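4.2 Thin objects

Cards remain the least cooperative items in the Alla set. We ran 1164 simulated grasps with the Hamel planner, 81 of them on the bordered portrait card.

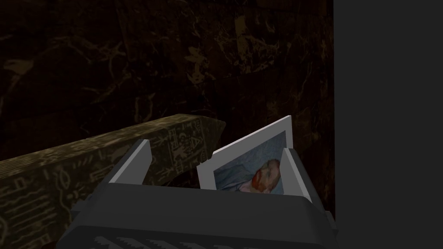
Figure 2. Simulated grasp of the portrait card, held tilted between the two fingers.

The planner scores a tilted card as held – a generous view, which Makris defends and Aubert does not.
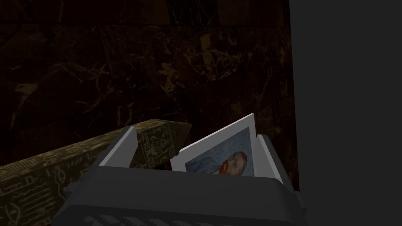 We therefore report tilt separately from grasp success, and leave the marble walls out of the error budget.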